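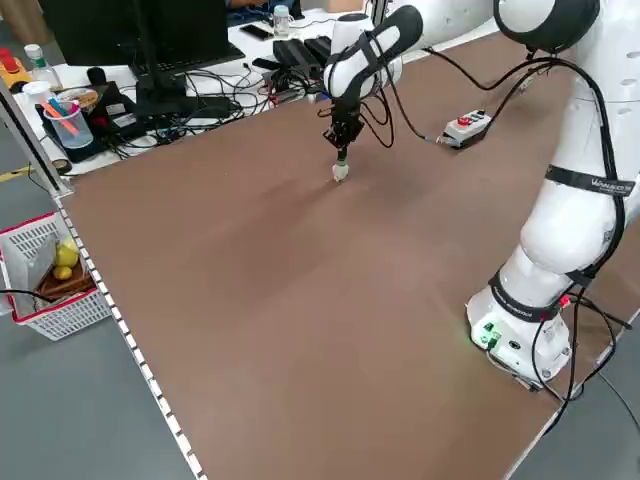 According to one tester on the Mughal build, the loot in the second half of the dungeon felt decided before the boss was down. The comment came in while we were collecting feedback on Tukarico, our dungeon module for the course in game systems, and it became the question of this report: does the drop system behave as the design says, and if so, why does it feel otherwise?

Print this page
E-mail this page

1. Background

Tukarico is a single dungeon divided into 6 floors. Each floor ends with a guardian, and each guardian drops one item from a table. The tables contain common, uncommon and rare entries. A player who clears the whole dungeon therefore receives one item per floor, plus whatever ordinary enemies leave behind. Only the guardian drops are covered in this report.

Two builds exist. Olleck is the older build and picks each drop at the moment the guardian is defeated. Mughal, the current build, creates a list of all guardian drops when the party enters the dungeon and reads from that list as the guardians fall. The change was made to shorten the pause after a fight. It was not expected to affect what players receive.

2. Method

We ran each build without a human player, using Saris, the test script written in the previous term. Saris moves a party through the dungeon, wins every fight, and writes the drop from each guardian to a text file. It does not use potions, does not open side rooms, and never retreats.

Each build was run 200 times, with a new seed for every run. The party was the same throughout: one fighter, one healer and two archers, all at the level recommended for the first floor. Experience gain was switched off so that the level would stay fixed.

A second set of 200 runs was then made on Mughal only. In this set Saris left the dungeon after the third floor, saved, loaded and went back in. The purpose was to see whether the list was kept or made again.

3. Results

3.1 Drop rates. In the first set the share of rare items was close to the design value on both builds. The difference between Olleck and Mughal was smaller than the difference between the first and second half of the Olleck runs, and we do not treat it as meaningful. Common and uncommon items followed the same pattern.

3.2 Order of drops. On Olleck, a rare item on one floor told us nothing about the next floor. On Mughal there was a clear link between the fourth and fifth floors. When the fourth guardian dropped a rare item, the fifth almost always dropped a common one. The totals hide this, as the two effects balance out over a full run.

3.3 Leaving and returning. The list was kept after a save and load. A player who leaves on the third floor and returns will get exactly the items that were set at entry. Seed 1666 was checked by hand because the log showed a missing entry – the drop was present in the save file, and the fault was in how Saris wrote the line.

4. Discussion

The link in 3.2 comes from the way Mughal fills its list. The fourth and fifth floors share one guardian table, and the code removes an entry from the table once it has been picked. The table holds only one rare entry with a high weight. After it is removed, the fifth floor has little left but common items. Olleck loads a fresh copy of the table for each guardian, so the removal has no effect there.

The feedback is then partly explained. The drops on Mughal really are fixed at entry, and a player who reloads before a guardian will see the same item each time. Whether this is a fault depends on the design goal. The design document says that drops should be "fair" but does not say when they should be picked.

The runs have limits. Saris wins every fight, so nothing can be said about parties that are defeated and restart a floor. Elite guardians were switched off. The party was never changed, and class-based drops were not tested at all.

5. Changes made

The guardian table is now copied before each pick, as on Olleck. The list is still created at entry, and the pause after fights is unchanged. A short repeat of the first set shows no link between the fourth and fifth floors, but the full set has not been run again and should be before the build is handed over in March.

Open items: line writing in Saris (see 3.3), class-based drops, and a decision on whether a reload should produce a new list.

Print this page
E-mail this page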